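Speaker notes – Gurik project, data collection talk
8 Apr 2021, slot 2 of the afternoon

Slide 1. Title
Leave it up while people sit down. Say the name of the project once (Gurik) and the name of the data set once (Lulen). People mixed them up in November. Gurik is the hardware and the collection procedure. Lulen is what comes out.

Slide 2. What we collect
Demonstrations of household handling tasks, done by a person holding the gripper directly. No arm, no teleoperation. The camera sits on the tool, so the policy sees at run time what it saw in training. Gripper width and tool pose are logged alongside the video.

Numbers for the slide: 792 demonstrations accepted, 13 homes. Don't read the table out.

Slide 3. Why soft goods
Rigid objects gave us few problems. A mug has one shape, and a near miss usually shows up as a near miss in the video. A blanket has no fixed shape, the grasp point moves when you touch it, and two demonstrations of the same fold can share almost no geometry. The early Kershaw policy was trained on rigid objects only and closed on empty air above fabric in most of its trials. It had learned to stop at an edge, and a pile fabric has a poor one.

Pause for questions if the room looks lost. Otherwise go on.

Slide 4. Approach phase
Most of the information is in the approach. By the time the pads touch, the operator has already chosen the layer, the angle and the depth. We ask operators to slow down over the last stretch and to keep the target between the pads. If they need to change their mind, they back out fully and come in again. A sideways correction at the last moment is hard to label and teaches the policy to drift.

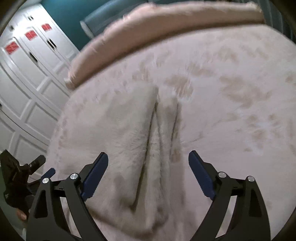
Slide 5. Layers
A folded item offers several layers and the operator knows which one is wanted. The camera often can't tell. Pale fabric on a pale bed is the worst case: low contrast, weak creases, and depth from a single wide lens is poor at that range. We tried three fixes.

First, a spoken tag at the start of each take: top layer, two layers, whole stack. Cheap, and operators remembered it after the first hour.
Second, a short lift after the grasp, held still for a moment so the number of layers can be checked in review.
Third, a different color of fabric underneath. Dropped. It helped the labels and hurt transfer to ordinary bedding.

Slide 6. Homes, not labs
The Fesside lab has one bed, one lamp and one white sheet. Policies trained there did well there. Moving to real bedrooms cost us time in travel and setup, but the spread in backgrounds, light and clutter did more than any augmentation we tried. Operators are told not to tidy beyond what the task needs. Mirrors are covered – they upset the pose tracking. Large blank walls are also bad for tracking, so begin each session with a slow sweep of the room.

If asked about privacy: papers and framed photos are put away before recording, residents sign off on the footage, and any take with a face in it is deleted.

Slide 7. Rejections
149 takes rejected. In order of frequency: tracking lost, fingers closed before reaching the fabric, hand blocking the lens, wrong layer tag. Failed grasps are NOT rejected if the operator recovers inside the same take. Those are useful and we should have kept them from the start.

Mention that reviewers disagreed most on the wrong-layer cases. The second reviewer now works without seeing the first label.

Slide 8. Hardware notes
Skip if short on time. Compliant fingers, ridged pads. The ridges hold woven cotton well and tend to snag on long pile. Check the pads for lint between takes. Check the pivot screws at the start of each session; play in the linkage shows up as noise in the width signal and it looks very much like slip.

Slide 9. Open problems
Release is underrepresented. Operators think of the task as done once the fabric is where it should be, and they open the gripper and pull away fast. The policy copies this and drags the top layer with it. New instruction: open, wait, retreat straight back.

Two-handed folds are collected but not yet used in training. The time sync between the two tools is good enough for review and too loose for control.

Slide 10. Contact and links
Collection checklist is in the shared folder, same place as the Lulen format notes. Leave this slide up during questions.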